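Gresach library opens drinks shelf and desk space for late readers

Readers at the Gresach library can now pick up a cold drink and take it back to their seats, after the building changed its rules on food and drink in January.

The new rules allow any drink with a screw cap at the desks on the upper floor. Cups with press-on lids are still limited to the tables near the entrance, and open cups have to stay in the lobby. Food is not allowed at any desk, apart from small wrapped items such as mints.

The change came with a small shop counter run by Tresard, a grocery that has traded two streets away for 20 years. The counter sells bottled water, teas, fruit drinks and a few kinds of crackers. It opens at 8 a.m. and closes at 9 p.m., an hour before the library does.

Much of the shelf is given over to imported soft drinks, which the shop already carried at its main store. Tresard said the fruit drinks sold faster than the water in the first weeks, with green plum, lychee and grapefruit the most asked for. A second delivery was brought forward to keep up.

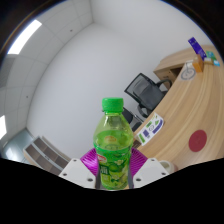

2 min read

Bottled fruit drinks like the green one shown, with its screw cap and a round green fruit on the label, are allowed at the desks under the new rules. The cap has to be on whenever the bottle is not in use. Drinks bought somewhere else are treated the same way, and readers do not need to show a receipt.

The library had banned everything except plain water upstairs since the desks were replaced. That rule was unpopular with people who come in after work, many of whom stay until closing. In a survey held last fall, 56 percent of those who answered said they had left early at least once to get something to drink. Another question asked which kinds of drinks should be allowed, and bottles with screw caps came out well ahead of coffee in paper cups.

There are 48 seats on the upper floor, and all of them are covered by the change. The map room and the two rooms with older newspapers are not. Drinks of any kind, including water, must be left on the rack outside those doors. Signs went up on the doors at the start of the month, and a sheet with the full rules is available at the front counter.

The desks were oiled again before the new rules took effect. The work was done by Karagiannis, the furniture firm that supplied them, over two nights when the building was closed to the public. The firm told the library that sugary drinks can leave a ring if they sit on the wood overnight, but that a spill wiped up the same evening should not leave a mark. Cloths are kept at both ends of the floor. Readers who spill something are asked to wipe it up and tell the staff, and there is no charge for a spill that is reported.

Damage to books is handled as before. A reader who returns a stained book pays the cost of a new copy, up to a limit of 60 dollars. Books that cannot be replaced may not be taken to the upper floor at all.

Empty bottles go in the green bins by the stairs. Breltero, which already collects paper and cardboard from the building, has added plastic bottles to its morning pickup. Caps can be left on. Liquid should be poured out first in the sink next to the restrooms, as half-full bottles leaked in the bins during the first week and the bags had to be changed twice a day.

A few readers have written in to object. Most of the letters were about noise, mainly from bottles being opened and set down on the desks, and one asked for a section where no drinks are allowed. The library said it would look at setting aside the row of seats along the back wall if the complaints continue. Two other letters asked for the counter to carry hot tea in winter. Tresard said there is no room for a water heater at the present counter.

The rules are on trial until summer. Comment cards are at the front counter and can be dropped in the book return after hours.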